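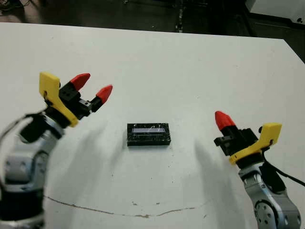 *Attachment 1: white table, small black block near the middle.*

**Ticket:** audiobook stops before the last chapter
**App:** Resitz, downloaded title
**Raised by:** Elias Chamoun
**Handled by:** Nour Abou Jaoude
**Status:** open

Elias bought the Khổng audiobook on the forgery trials. The listing says 40 chapters. His copy plays 39 and then drops back to the library screen with the title marked as finished. He has already been told by chat support to "refresh his library", did it twice, and got the same result.

I doubt the refresh does anything except redraw the covers. It has been the first line of our script since August and I can't find a ticket it closed.

**Tried so far**

- Signed out and in again. No change.
- Deleted the download and fetched it over home wifi. The app reports 373 MB and a green tick. The tick only tells us the download ended, so I'm not counting it as a pass.
- Streamed the last chapter in the Evar web player. Plays to the end.
- Set the speed back to normal, on the advice of the help page. No change, and I'd like to know who wrote that page. 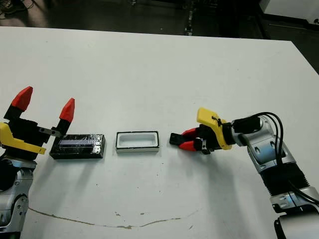 Does deleting the download lose my bookmarks?

Bookmarks are kept with the account and come back when you sign in. Notes typed while offline are a different matter, so go online and let them sync before deleting anything.

Elias did lose one note, from before he was told this. I've apologised.

**Reply from Iltow (the distributor), Tuesday**

They say the files are complete at their end and suggest a fault with the phone. Elias then tried his sister's tablet and it stopped in the same place, so I don't accept that. I've asked for their chapter list as a file. What they sent was a screenshot of the shop page.
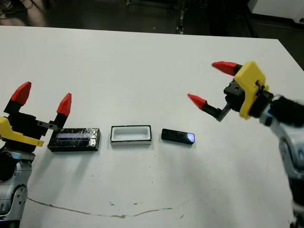

## Next steps

1. Compare the chapter list in the download with the one Evar uses. My guess is that the closing chapter was added later and the download package was never rebuilt.
2. Ask Iltow to rebuild it whatever they think of the guess.
3. Have Elias download again and play the final 40 seconds before we mark this solved.
4. Refund if there's no rebuild by the end of the week. He has asked for the chapter and would prefer it to the money.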